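Plateau de service en bois Rilora — poignées en métal noir

Accueil > Cuisine > Plans de travail et rangement > Plateaux

Réf. Rilora 2, marque Jara
En stock, expédié depuis l'entrepôt d'Ornthorpe

Le Rilora est un plateau en bois à poser sur un plan de travail ou à porter à table. Il sert surtout à regrouper ce qui traîne à côté de la cuisson : flacons, sachets, petites bouteilles. Le bois est huilé en atelier. Les poignées sont vissées par-dessous et peuvent être resserrées avec un tournevis ordinaire.

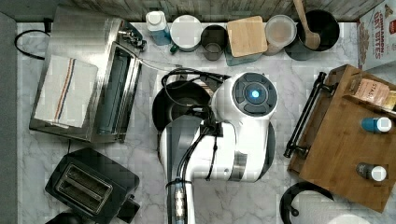
Le format a été pensé par Felicja Kubiak pour les plans de travail déjà occupés par de petits appareils. Un mini-four et un grille-pain prennent vite tout un côté, et le plateau se place alors de l'autre, comme ici à droite sur le marbre blanc veiné de gris, avec deux bouteilles à bouchon blanc et un petit sachet. Les ustensiles longs n'y ont pas leur place — un pot posé contre la crédence convient mieux pour les cuillères en bois.

Entretien

Essuyer avec une éponge humide bien essorée, puis sécher au torchon. Ne pas mettre au lave-vaisselle. Ne pas laisser tremper. Repasser une fine couche d'huile alimentaire quand le bois devient terne, environ 5 fois par an pour un usage quotidien. Laisser reposer une nuit avant de remettre les bouteilles dessus.

Ne pas poser sur le plateau un plat sortant du four ou une poêle chaude. Garder une distance avec la porte du mini-four si celle-ci s'ouvre vers l'avant.
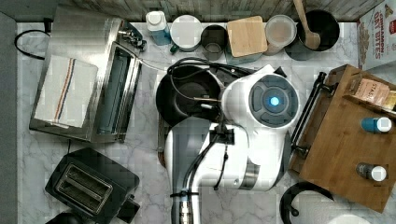

Peut-on laisser des bouteilles d'huile en permanence sur le plateau ?
Il vaut mieux essuyer le fond des bouteilles avant de les reposer. L'huile de cuisson laisse des auréoles qui partent difficilement, surtout sur un bois clair.

Les poignées se démontent-elles ?
Oui, avec deux vis par poignée. Des vis de rechange sont fournies dans un sachet de 5.

Livraison et retours

Expédition sous deux jours ouvrés. Le plateau est emballé dans du carton, sans film plastique. Retour accepté s'il n'a pas été huilé ni utilisé. Pour les commandes de plus de 200 pièces, écrire à Mirta Cabral, service professionnels, chez Gendia.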